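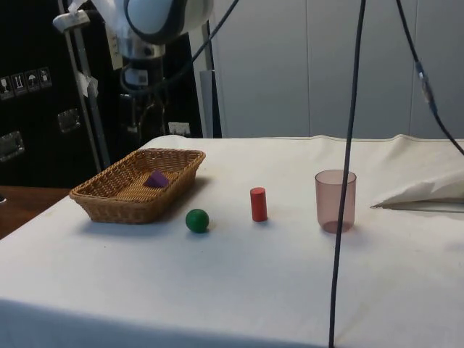

Skustach abre sus cuevas al público: nos vemos dentro

Soy Jaanus Vaher, guía de Prarkik, y llevo meses mordiéndome la lengua para no contarlo antes de tiempo. ¡Por fin puedo! En mayo abrimos la ruta de las cuevas de Skustach, con 7 salas visitables y un tramo final en barca que a mí me sigue poniendo la piel de gallina (y eso que lo he hecho ya no sé cuántas veces).

La visita dura hora y media, en grupos de 28 personas como mucho. Traed chaqueta, por favor, aunque fuera haga un calor de justicia, y zapato cerrado.
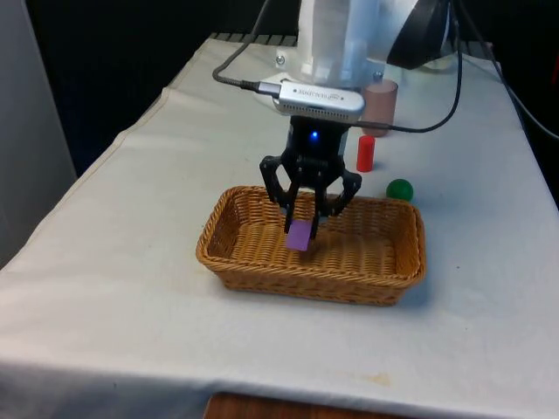
El sendero de acceso sale del pueblo de Kahraman y sube entre higueras hasta la boca de la cueva. Son 30 minutos a paso tranquilo, con una fuente a mitad de camino. Mi compañero Qusai Sleiman lleva los grupos de la mañana y conoce las leyendas de la zona mucho mejor que yo, así que si os gustan las historias, id con él.

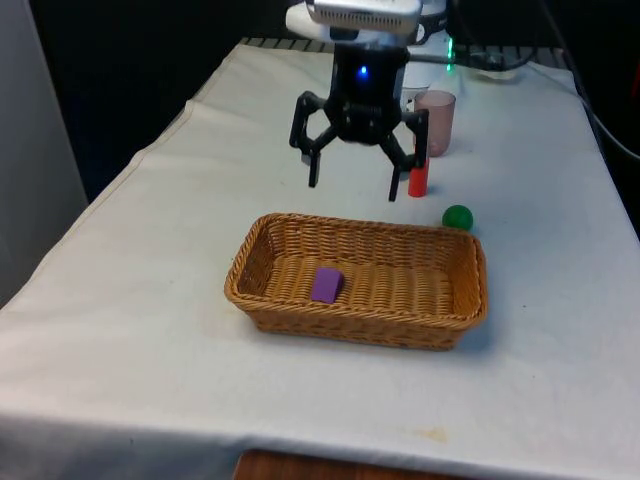
Bloque morado, cesta de mimbre y vaso rosa translúcido, sobre el mantel blanco.La entrada cuesta 5 euros y se reserva en la oficina de Etwood, junto al puerto, donde también os dan el plano de la ruta. La primera salida es a las nueve.

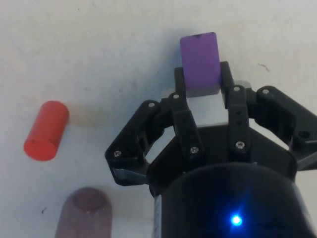 Pieza morada entre los dedos de la pinza.

Para prensa y agencias: escribidnos a la oficina de Prarkik y os buscamos hueco en una visita antes de la apertura. Yo mismo os acompaño, y después comemos pescado en Kahraman.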